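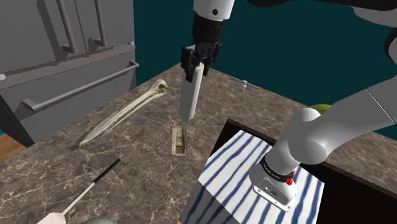 Figure 1. Simulated kitchen, "move to tray" task. The gripper is holding the white cylinder over the tan tray.

Do More Simulated Examples Help? Collecting Demonstrations for a Pick-and-Place Policy

Project report, 28 May 2025
Rin Wada, Tshepo Nkuna, Yesenia Ticona
Advisor: Sixten Eklund

1. What we set out to do

Our group was given a fairly open assignment: collect a set of demonstrations in simulation, train a policy on them, and say something useful about the link between the two. Most of the papers we read at the start of the term treat the first step as solved. You press record, you move the arm, you save the file. The interesting part is supposed to come later, in the training.

We ended up spending most of our time on the first step, and we came away doubting a good deal of what we had read. This report is mostly about collection. The training results are in section 5 and they are modest.

The task is simple to say out loud. An object starts somewhere on a kitchen counter, the arm grasps it, carries it to a tray, and lets go so that it stays there. The counter also holds things that have nothing to do with the task. In the layout of Figure 1 these include a leek, a small glass vial with a white cap, and a striped cloth draped over a dark bin. We wanted clutter because a policy trained on a bare counter learns very little about which object it is supposed to care about.

2. The setup

The kitchens come from Plallum, the scene package used in the lab course. It gives you a room, a counter, some appliances and a library of objects, and it will shuffle textures and object positions if you ask it to. We drove the arm by hand through a teleoperation tool called Nirkow, which maps a handheld controller to the gripper pose. Opening and closing the gripper is a single trigger.

Every episode was saved as joint positions, gripper state, rendered views and the text instruction. Édgar Puma, who took this course last year, gave us his logging scripts, and we changed them so that the object poses at the end of the episode were saved too. That turned out to be the most useful change we made all term, for reasons given in section 4.

We should be plain about one limit from the start. There is no real robot anywhere in this project. When we write that a policy "works," we mean it works in the same simulator that produced its training data. We have no evidence about a real counter, and we would not trust anyone who drew that conclusion from our numbers.

3. Collecting

We recorded 122 demonstrations across 4 scene layouts. Three of us took turns as operator. Each person was supposed to do an equal share of every layout, and this held up well in March and badly after that, when other classes got in the way. By the end Tshepo had recorded nearly all of one layout alone.

Written instructions for operators came to half a page. Looking back they were too short. They said to approach from above, grasp near the top of tall objects, move to the tray at a steady speed, lower, release, and back away. They did not say how far above the tray to stop before lowering, or what to do if the object tilted in the fingers, or whether to start over after a bad first grasp. So each of us made up an answer.

Tall objects were the hardest. A cylinder held by its upper end has a lot of length below the fingers, and the operator has to judge where the bottom is from a rendered view that flattens depth. The tray is narrow, so a small mistake in one direction means the cylinder lands on the rim. Yesenia got into the habit of pausing just over the tray and making tiny side corrections before going down. Rin came in lower and faster and let go a bit early. Both styles produced successes. A learning system trained on both is being told two different things about the same moment, and we doubt that adding more of each would settle the matter.

We also noticed that we got better. The early episodes wander. The late ones are short and confident. A common suggestion is to throw the early ones out. We kept them at first, on the argument that a policy needs to see recoveries from awkward positions, and later tested that argument (section 5).

4. Checking what we had

The tool marks an episode as a success when the object is in contact with the tray and the gripper is open. We believed this label for weeks. Then Rin plotted the final object poses and found cylinders marked as successes that were leaning across the rim with one end on the counter. By the rule, they were touching the tray. By any sensible reading of "put it in the tray," they were not in it.

We went back through every recording by eye. Two people labeled each one without seeing the other's answer, and where they disagreed the third decided. We then wrote a stricter rule based on the saved poses and compared it to our own labels. It agreed with us most of the time, and the disagreements were mainly cases the human labelers had argued over as well.

Other problems we found while looking:

Instruction text that did not match the episode. The layout had been reshuffled but the text field had not been updated.

Objects that slid a little after release, in a way that looked like a contact setting and not like anything a kitchen object would do. We lowered the time step and it mostly stopped.

Episodes where the operator let go of the trigger to rest a hand, leaving long stretches of no motion. The policy copied these faithfully. Our first trained model would stop over the tray and simply stay there.

None of this is exciting, and very little of it is mentioned in the public datasets we looked at for comparison. We do not know if those datasets are cleaner than ours or if their authors did not look.

5. Training results

We used the course's standard imitation learning code, which the teaching staff call Restrepo, and left its settings alone. We trained three models: one on everything as recorded, one on everything with the idle stretches trimmed and the bad labels fixed, and one on the cleaned set without the early episodes. Each was tested on object positions it had not seen.

The cleaned set beat the raw set clearly. Dropping the early episodes made little difference we could stand behind. The third model did slightly better on short objects and slightly worse on tall ones, and the gap was small enough that a different random seed could have produced it. We ran 5 seeds for the main comparison and only one for this one, so our argument about recoveries stays unproven in either direction.

All three models failed in a similar way when the clutter moved. If the cloth and bin were placed on the opposite side of the counter, the arm often reached toward the spot where the target had usually been in training. We suspect the policy used the clutter as a landmark. Our scene shuffling moved the target and the small items but left the larger ones where they were, so we had built that shortcut into the data ourselves.

Sixten asked us in the final review whether doubling the number of demonstrations would have helped. Our guess is that it would have helped less than fixing the shuffling, at much greater cost in operator hours. It is only a guess. We did not run the experiment.

6. Limits and what we would change

The operators were also the labelers and the authors. We knew which episodes were ours, and we can't rule out that we were kind to ourselves. A fair version of this study would use outside labelers.

Our earlier plan included a second arm model, the Arnell, to see if the data carried over. We dropped it after 7 recordings when the gripper mapping kept failing, and none of those are included in the results.

If we did this again, we would write the operator guide first and have all three of us record the same small batch, then compare before going on. We would define success from the final poses on the first day. We would also shuffle the big objects. Collection would go more slowly that way, and the total would look less impressive in a table.

7. Who did what

Rin Wada wrote the pose logging and the stricter success rule. Tshepo Nkuna ran the training and recorded the largest share of episodes. Yesenia Ticona built the scene layouts and wrote sections 3 and 4. All three labeled. The logging scripts are based on work by Édgar Puma and are used with his permission.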